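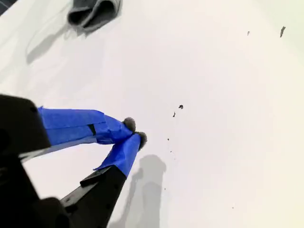 Painter's tape and felt pads on a white table top - your experience?

Stunamari Home and Workshop Board > Surfaces and Finishes
Thread started 26/01/2021

vesna_p
Member, 34 posts

Good evening to all. I have a question about a big white table, and I hope this is the correct section for it. If not, please move me.

We bought the table from Szekeres in the spring, for the room where we do everything that does not fit in the kitchen. The top is white, matte, very smooth, and it is large. I paid more than I wanted for it, so I am now the person who puts a cloth under each cup.

The problem is small gray lines. They come from things with metal feet or hard rubber feet, for example the desk lamp, the sewing machine and the tape dispenser. Some lines go away with a wet cloth and some do not. So I would like to put soft feet on all these objects. I bought gray felt pads with glue on the back, but on the lamp the pad moved sideways after some weeks and the glue came out at the edge. The glue then took dust and was worse than the metal.

My idea now is to hold the felt with blue painter's tape, which I have at home from painting the hallway. I wrap the foot with the tape first and then the pad comes at the end. My two questions:

1. Does the blue tape leave color or glue on a white surface if it touches it for a long time?
2. Is there a better way to hold the felt?

Thank you for your patience with my English.
Vesna Popescu

oldgrout
Senior member, 1,921 posts

Your English is fine.

Blue tape is made to come off. This is the whole purpose of it. On the packet there is a number of days, and inside this number it comes off clean. After this number it depends on the sun. I had a strip on a window frame for a complete summer and I removed it with a razor, piece by piece, with bad words.

For the lamp I would not use tape. Clean the foot with alcohol, let it dry, press the new felt on it and put something heavy on top until the next day. Most people stick the felt on a dirty foot and then they blame the felt.

vesna_p

I did clean it, but with dish soap. Maybe the soap stayed on the metal?

oldgrout

Yes, this is possible. Soap leaves a film. Use alcohol, then do not touch the place with your fingers.

yichun_l
Member

Hello Vesna. I want to disagree a little with oldgrout, in a friendly way.

I use blue tape for exactly this and it has been good for me. I have many clamps and small stands on a white bench, and their shapes are narrow or round, so the adhesive felt has no flat place to hold. With the tape I make a base layer, two or three times around. Then the felt has something to stick to, and when it is dirty I take all of it away together and the clamp is clean again. If you glue felt directly on a tool you will one day scrape it off, and this is a job I hate.

Some points from my experience:

Wrap tight, and press the fold with the back of a spoon. If there are many creases the tape will open at the crease first.

Do not let the end of the tape stick out. A loose corner catches on the sleeve, then it catches dust, then it goes gray. I cut it with scissors and do not tear it.

Tape should stop before the felt. Only the felt should touch the table. Then your question one has no importance, because the blue never sits on the white.

Change it when it looks tired. A roll costs little.

Yi-chun Liao

oldgrout

On a clamp, agreed. A clamp you pick up and put down. A lamp stands in one place for years with all its weight on it, and tape will creep under weight. So I stay with my answer for the lamp.

yichun_l

Yes, for the lamp you are right. I was thinking about things that move.

marble_and_mop
Member, 971 posts

Can I ask what the white top is made of? The answer changes if it is laminate, or painted board, or the solid kind like in kitchens. Painted board I would not trust with any tape. I pulled off a piece of paint as big as a stamp from a shelf, and that was with the "delicate" tape.

vesna_p

The invoice says only "white matte top." I wrote to the shop, they will look in their catalog. Under the table, at the edge, I see a thin dark line between the white and the core. Does this tell you something?

marble_and_mop

A dark line is usually laminate, so that would be good news. Laminate is hard and closed, and most things come off. Test it anyway at the back corner, where you do not look. Put a small piece of blue tape, leave it for one week, and pull it slowly, flat against the surface. If it comes clean you can sleep.

tuckpoint
New member

My opinion is different from all of you. Why do you put feet on each object, when you can put one mat on the table? A desk mat costs less than all this felt, and it takes five minutes. The table is for working, it is not a museum.

vesna_p

I understand, and my husband said the same sentence about the museum. But I cut fabric on this table and I need the full surface flat. With a mat there is a step at the edge, and the fabric folds there. Also the white is useful for me - I find the pins and the dark thread very fast.

tuckpoint

OK, for fabric I take it back. For everybody else, please buy a mat.

marble_and_mop

I had a mat. It was dark green and it left a green shadow on my white desk where the sun came around it. Or better said, the desk became yellow and the part under the mat did not. So a mat is also not without risk.

tuckpoint

Then the guilty one is the sun.

marble_and_mop

The sun was there before the mat, though.

yichun_l

May I come back to the gray lines which are already on the table? Vesna, what did you try? A metal mark on a matte white surface is often not a scratch. It is a little of the metal that stayed on the top, like a pencil. If you pass your fingernail over it and you feel nothing, it can go away.

I use baking soda with a few drops of water, soft cloth, small circles, light hand. Then clean water. Please do not use the white melamine sponge with force. On a matte top it makes a shiny place, and a shiny place you cannot repair.

oldgrout

Seconded on the sponge. You can also try a normal white pencil eraser before anything with water. It removed three of four marks on my daughter's desk. For very fine polishing there is 2,000 grit paper, and I write this only to say do NOT do it on a matte finish. Somebody on the old board in Jornov recommended it, and the pictures afterward were sad.

vesna_p

The eraser! I tried it now during the dinner preparation. Two lines are gone completely and one is lighter. The long one near the window is the same, and there I do feel something with the nail, so I suppose it is a true scratch and I must live with it.

feltwright
Member

I come to this thread from the search. One word about the felt itself, if it is allowed. There are cheap pads from synthetic fiber and there are wool pads. The synthetic ones become fuzzy at the edge after short use, and the little hairs collect grit. When there is a grain of sand in the felt, it is not protection any more, it is sandpaper. I turn over my chairs each April and I brush the pads with an old toothbrush. If I cannot brush the sand out, the pad goes in the trash.

A fuzzy pad alone is no problem, it only looks old. A hard and shiny pad is the one to change.

oldgrout

Good point on the grit. More floors are ruined by old felt than by no felt.

marble_and_mop

More than by no felt? I do not believe this one. I have seen what a bare chair does to a floor.

oldgrout

Fine, I exaggerate. Many floors.

vesna_p

A report after some time, for the people who find this thread later like feltwright.

The shop answered that the top is laminate. I made the test with the blue tape at the back corner, eight days, and it came off with no color and no glue. I looked with a flashlight from the side also.

Lamp: cleaned with alcohol, new wool felt, under a pot full of water for one night. It does not move until now.

Sewing machine: the feet are rubber and they have a screw in the center, so I cut felt rings and put them around the screw with thin double-sided tape. Not beautiful, but you do not see it.

Clamps and the small stand for thread: I did it in the way of Yi-chun, blue tape around, felt at the end. My first one was ugly with many folds and a corner that stands up. The second is better. For the very narrow ends I used a little ball of felt in place of a flat pad, and it grips the fabric more softly too, which I did not expect.

I have one question left. The tape dispenser is heavy, with sand inside, and the bottom is a thin foam that begins to make crumbs. Do I remove the foam before I put felt, or do I stick on top of it?

yichun_l

Remove it. Felt on crumbs will fall with the crumbs. Old foam comes off with a plastic card and warm water, but keep the water away from the opening if there is sand inside.

oldgrout

Remove, yes. And do it over newspaper in the kitchen, not on the white table.

vesna_p

Too late for the newspaper, but the crumbs are vacuumed. Thank you both. I will buy more felt in Sturovton when I go there for thread.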